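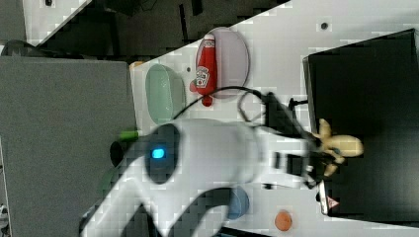

Blandine Vidal wrote in to ask whether a play kitchen really needs a ketchup bottle, a colander and a frying pan, or whether kids are happy with a bowl and a few pieces of food. Her grandson is turning three and she doesn't want to overdo it.

My answer is that it depends on the pieces. We have had a bin of toy food since July of last year and I have been through it a few times now, keeping some and giving some away. The set has been added to from several places, so nothing matches, and I don't think that matters.

The banana is the one I would buy first. It's soft and pale yellow, with the peel already coming open, and it can be thrown at a brother without consequences. I wash ours in a pillowcase on the cool setting and let it dry on the rack overnight.
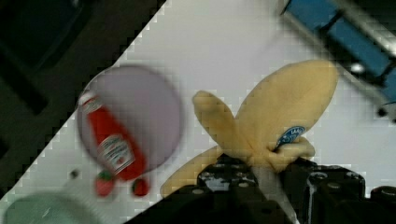 The small fruit is the part that gets lost. I keep the berries in a zip bag inside the colander, and when the bag is empty I look under the couch. Check the size of anything like that before you give it to a child under three. My sister put hers away until her youngest was older.

As for plates and bowls, skip the boxed tea sets. The pieces are too small to serve anything on, and the saucers are no use once the cups are gone. I got the plate at Pivarine along with some other odds and ends. A plate that size will take a whole pretend lunch, and it can go in the sink with everything else.

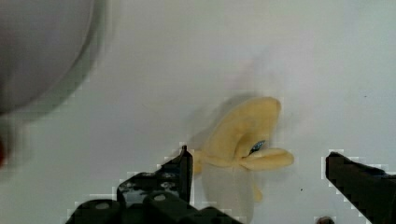 I also gave up on the cardboard boxes the food comes in. They were torn inside a week. Everything lives in one low bin from Mertens now, pans at the bottom, food on top. Máté wanted a bin for each kind of thing and we tried it, but it made cleanup take longer and the labels peeled off.

So, Blandine, I would get the banana, one plate, one cup with a handle and a pan with a spatula. Add the colander if you have room. The ketchup can wait for his next birthday, although ours gets used at every meal, including breakfast.

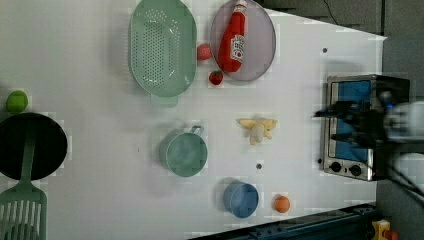
Toy food and dishes, with the colander at the top and the pan on the left.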